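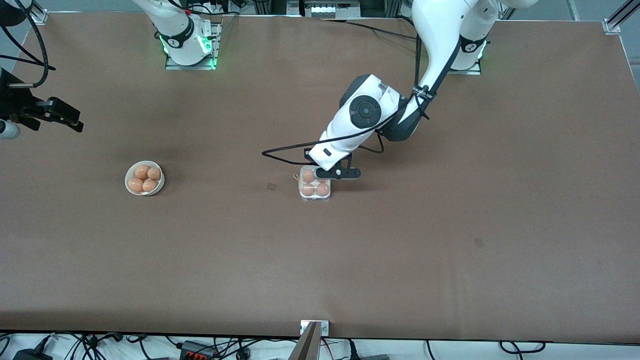

From: Bořivoj Vrabec
To: Riststead Robotics Club list
Date: 11/12/2021
Subject: Re: Egg task, closing the carton

Hello all,

I answer Mererid's questions below her text, so that everybody who works on the egg task has the same information.

Mererid Griffiths wrote:
> I read the log from the last session and I have two questions. First,
> do we still want the left arm to close the carton by itself, or should
> the right arm hold the other side? Second, who changed the grip force?
> My notes say 35 and the file says 96. I don't want to start training
> on episodes which were recorded with two different settings.
>
> Also, Araceli asked if we can use the paper cartons again. She has
> many of them at home.
>
> Mererid

For the first question: I would like that we keep both arms for now. The clear carton is very light, and when one finger pushes the top edge, the whole carton wants to slide on the brown cover. Hideaki tried it with one arm only and he had to put the carton back to its place after almost every trial. If the right arm comes from the bowl side and only touches the carton, it should be enough. It does not need to grip.

For the second question, it was me, and I am sorry that I did not write it down. The number 96 is for the position of the fingers, not for the force. I put it in the wrong line of the file. The force was 35 during all the recordings, so the episodes are good and you can use them. I have corrected the file and put a comment there with my name.

About the paper cartons — please thank Araceli, but I would wait. The rules for the Plolallow meeting say a transparent carton, because the judges want to see the eggs from the side. We can use paper ones for practice of the rubber band, if somebody wants to do that part already. For me the rubber band is still the most difficult step. The fingers are long and the band is thin, and I do not have a good idea how to open it with two grippers. Karthikeyan wrote something about a small hook in the Panura thread, maybe he can send the drawing again.

One more thing about the recordings. We have some 2000 episodes now if I count also the failed ones. Please do not delete the failed ones. Move them to the folder "retry" and leave the names as they are, otherwise the script from Hideaki cannot find them.

The cable on the left arm should be checked before each session. It is tied with straps along the arm, but the part after the wrist lies on the table and it can go under the carton.

I will be in the lab until six tomorrow if somebody wants to try the two-arm version with me.

Best regards,
Bořivoj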